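Kurine Office Systems
Drenus 800 Wireless Keyboard - Installation and User Guide
Revised June 15, 2018. Technical editor: Jarmo Huttunen

Section 7: Setting up the keyboard

This section covers placing the keyboard, fitting the batteries, pairing with the Lobo receiver, selecting a layout and routine care. Installing the Drisano desktop utility is covered in Section 8. Complete Section 7 first. The utility will not list a keyboard that has not been paired.

7.1 Before you begin

Check that you have the following:

Drenus 800 keyboard
Lobo USB receiver (stored in the battery compartment)
Two AA alkaline batteries
Adhesive replacement feet
Key puller
Computer with a free USB port

If the receiver is missing from the battery compartment, check the inside of the carton lid before contacting your supplier. A replacement receiver can be ordered as part number 2091. Receivers from the earlier Lobo series have a square cap and are not compatible.

NOTE: The keyboard and receiver are not paired at the factory. Each keyboard must be paired once, even when it has been taken from the same carton as the receiver.

7.2 Fitting the batteries

1. Turn the keyboard over and place it keys down on a soft cloth.
2. Slide the battery cover toward the edge marked with the arrow and lift it off.
3. Remove the receiver from its slot and set it aside.
4. Insert both batteries, matching the plus and minus marks moulded into the compartment.
5. Replace the cover. It should click at both ends.
6. Turn the keyboard over and move the power switch to ON. The status light shows green for a few seconds and then goes out.

If the status light does not come on, move the switch to OFF, remove the batteries and check their orientation. A red light at this point means the batteries are low.

CAUTION: Do not mix old and new batteries, or alkaline and rechargeable batteries. Remove the batteries if the keyboard will be stored or left unused for several months. Damage from leaking batteries is not covered by the warranty.

7.3 Placing the keyboard

The keyboard can be used flat or tilted. The rear feet fold out to one of two heights. Both feet must be at the same height or the chassis will flex in use and the space bar may bind.

1. Choose a flat, stable surface with enough room for the full width of the keyboard and for a mouse, if you use one.
2. Set the chair height before setting the tilt. With the shoulders relaxed, the forearms should be close to level.
3. Fold the rear feet out, or leave them folded for flat use.
4. Press lightly on each corner of the keyboard. It should not rock.
5. Type a few lines of text. If the wrists are bent sharply upward, use the lower foot setting or fold the feet away.

Metal work surfaces shorten the wireless range. If the desk has a metal top, place a desk mat under the keyboard and plug the receiver into a port on the same side of the computer as the keyboard.

On shared benches, allow clearance behind the rear edge. Cables from other equipment should run around the keyboard and not under it - a cable under the chassis will lift one foot and can press on the battery cover. Items set down on the keys, including papers, parcels and food packages, can hold a key closed. A held key keeps the keyboard awake and will drain a new set of batteries well ahead of time. It can also send repeated characters to whatever program is open.

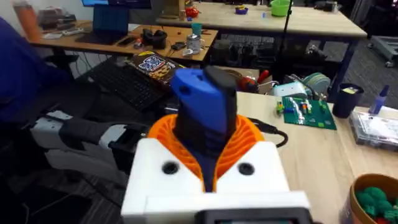
7.4 Pairing with the receiver

Have the computer switched on and logged in before you start. Administrator rights are not required for pairing. They are required for the Drisano utility.

1. Plug the Lobo receiver directly into a USB port. Do not use an unpowered hub.
2. Wait for the operating system to report that a new device is ready.
3. Move the keyboard power switch to OFF.
4. Hold down the Esc key and move the power switch to ON. Keep holding Esc until the status light flashes green.
5. Release Esc. Within 8 seconds, press and release the small button on the end of the receiver. A paper clip may be used.
6. Wait for the status light to go from flashing to steady green, then off. Pairing is complete.
7. Open a text editor and type a few characters to confirm.

If the light turns red during step 6, pairing has failed. Return to step 3. Bring the keyboard closer to the receiver before trying again.

NOTE: Pairing is stored in the receiver. The keyboard can be moved to another computer by moving the receiver with it, with no need to pair again.

7.5 Pairing several keyboards in one room

In a classroom, lab or open office, several keyboards may be in pairing mode at once and may attach to the wrong receiver. To avoid this:

1. Switch off every Drenus 800 in the room.
2. Pair one keyboard as described in 7.4.
3. Leave that keyboard switched on and move to the next.
4. Label each keyboard and its receiver with the same number. A label space is provided under the battery cover.

A receiver accepts one keyboard only. Pairing a second keyboard overwrites the first. No warning is shown when this happens.

The radio uses 7 channels and changes channel when it detects interference. The change takes less than a second and is normally not noticed, although a character may be dropped if you are typing at the time. If characters are dropped often, see 7.8.

7.6 Selecting the layout

The Drenus 800 is sold with English and Canadian French legends. The legends printed on the keys do not change the characters sent to the computer. The layout must be set in two places: on the keyboard and in the operating system.

1. Hold down Fn and press F7 for the English layout, or F8 for the Canadian French layout.
2. Watch the status light. One flash means English. Two flashes mean Canadian French.
3. Open the language settings on the computer and choose the matching layout.
4. Test the accent keys, the question mark and the at sign.

If the question mark key produces an accented letter, the two settings do not match. Repeat step 1, then check step 3.

The layout setting is kept when the batteries are changed. It is cleared by a reset.

7.7 Routine care

Cleaning once a month is suitable for a keyboard with one user. Shared keyboards should be cleaned weekly, or between users where site rules call for it.

To clean the key surfaces:

1. Move the power switch to OFF.
2. Turn the keyboard over and tap the back gently to release crumbs and grit.
3. Use short bursts of compressed air between the rows, holding the can upright.
4. Wipe the keys and palm edge with a lint-free cloth dampened with water or isopropyl alcohol.
5. Let the keyboard dry fully before switching it on.

To remove a single key:

1. Fit the key puller under opposite corners of the key.
2. Pull straight up with even pressure. Do not twist.
3. Clean the post with a dry cotton swab.
4. Line up the key with the post and press down until it clicks.

CAUTION: Do not remove the space bar, Enter or either Shift key. These keys sit on wire stabilizers that bend easily and cannot be refitted without a service tool.

CAUTION: Do not spray cleaner onto the keyboard. Spray it onto the cloth.

Liquid spills. Switch the keyboard off at once, remove the batteries and turn the keyboard over to drain on a towel. Leave it in that position for at least a day at room temperature. Do not use a hair dryer or other heat source. Sugared drinks leave a residue that usually makes the keys stick after drying, and the keyboard will normally need to be replaced.

Replacement feet. If a rubber foot comes off, clean the recess with alcohol, let it dry and press a new foot into place. Leave the keyboard unused for an hour while the adhesive sets.

7.8 Troubleshooting

No response from any key
Check that the power switch is ON and that the receiver is fully seated. Try a different USB port. Replace both batteries. If there is still no response, pair again as described in 7.4.

One character repeats without stopping
Check for an object resting on the keys. Remove the affected key, clean the post and refit it. If the fault continues with the key removed, the switch is damaged.

Characters are missing or delayed
Move the receiver to a port closer to the keyboard. Keep it away from external hard drives and wireless network adapters. A short USB extension cable is often enough to clear the fault, especially where the receiver is plugged into the back of a metal computer case.

Status light flashes red while typing
The batteries are low. Replace them soon. The keyboard will continue to work for several days under normal use.

Status light shows steady red
The keyboard has detected an internal fault. Carry out a reset.

To reset the keyboard:

1. Move the power switch to OFF.
2. Hold down Esc and Backspace together and move the power switch to ON.
3. Keep both keys down until the status light goes out.
4. Pair the keyboard again and select the layout again.

If the steady red light returns after a reset, stop using the keyboard and contact your supplier. Have the serial number ready. It is printed under the battery cover, beside the label space.

Continue to Section 8: Installing the Drisano utility.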